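Fluvero Chore Trainer: Set-up Guide
Section 4. Recording a table-clearing task by hand 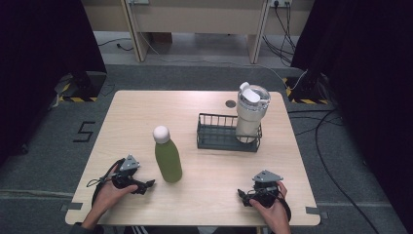

Fluvero learns a chore from recordings made by a person holding the two hand grippers. This section covers clearing a table into a basket. Read Section 3 first if the grippers have not yet been paired.

What to expect from this task

Clearing a table is one of the chores a machine can now do fairly well, as long as the items are rigid and stand upright. It is still slow. In our trials at Stirnden, a trained arm put 10 items into a basket in the time a person needed to clear and wipe the whole table. Wiping, folding cloths and handling open cups of liquid are not supported in this release.

Before you start

1. Place the table on a level floor with room to stand at the front edge.
2. Put the basket on the far half of the table. Leave it there for the whole set.
3. Choose bottles and tumblers with the lids closed. Empty them first.
4. Route both gripper cables away from your wrists.
5. Charge the recorder to at least half.

Caution: Keep fingers clear of the gripper tips. The spring closes firmly and can pinch.

Recording

1. Hold one gripper in each hand, with the tips pointing inwards over the table.
2. Wait for the short tone, then keep still for 4 seconds.
3. Close one gripper on the body of the item, below the cap.
4. Lift it clear of the basket rim before moving across.
5. Lower the item until it rests on the basket floor, then open the gripper.
6. Bring both grippers back to the starting position.
7. Press the foot switch to save. A long tone means the recording was rejected.

Note: Move at a steady pace. Very quick movements are copied badly and the arm tends to knock items over.

Note: If you drop something, save the recording anyway and mark it as a fault in the Ement log. Faults are used in training.

How many recordings you need

Plan for 200 recordings per type of item. The base model supplied with the trainer was built from 2,721 recordings, most of them made by Sidra Marwat and Lâm Kiều on three different tables. It copes with common shapes but not with handles, thin stems or soft pouches — these need a full set of your own.

Move the item to a new spot after each recording. Change the table height at least once in every set.

Checking the result

1. Load the set and select Train. Leave the unit plugged in overnight.
2. Run the arm at the lowest speed with one item on the table.
3. Stay within reach of the stop button.
4. Add a second item only after the first has been placed without help.

Caution: Do not leave the arm running in an empty room. It cannot tell when a basket is full and will go on pressing down.

If the arm stops short of the item, repeat the Nedelcu alignment in Section 3 and run the test again. If it still stops short, record more attempts from the side where it fails.

Guide revised 08/04/2022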